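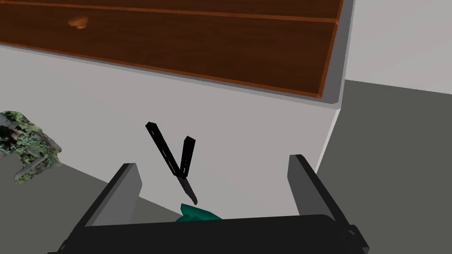
The Long Life of a Secondhand Dresser

Most of the furniture that comes through Barkwood in November comes from people who are moving before winter. The shop sits at the end of a row of garages, and the doors open at 8 a.m. By noon there is usually a line of pickups along the curb.

Nam-gil Hwang has run the place for nine years. Before that he worked in a cabinet shop, where he learned that he liked fixing drawers more than building them. He keeps a ledger of every piece he has repaired, and the last entry on the day I visited was number 3391, a pine nightstand with a split back panel.

Dressers are his steadiest trade. People will replace a couch when they get tired of the color, he told me, but they keep a dresser until the drawers stop moving. Then they put it on the sidewalk.

The usual trouble is wear on the runners. A drawer that has been pulled out every morning for decades grinds down the wood it rides on, and the front starts to sag. Hwang glues a thin strip of maple along the worn edge, planes it level and rubs it with plain wax. A whole chest takes him nearly four hours.

He is careful about refinishing. Buyers often ask him to sand everything back to bare wood, and he will do it, but he charges more and tries to talk them out of it first. Old finish can often be cleaned with mild soap and a soft cloth. Scratches he leaves alone unless they catch on clothing.

Prices have gone up some. A solid chest with four drawers now costs about what a new flat-pack one does, and he sells most of them within the month. The ones that don't sell go to the back wall, where he takes them apart for lumber and knobs. He had a coffee can full of brass screws back there and was sorting them by length when I left.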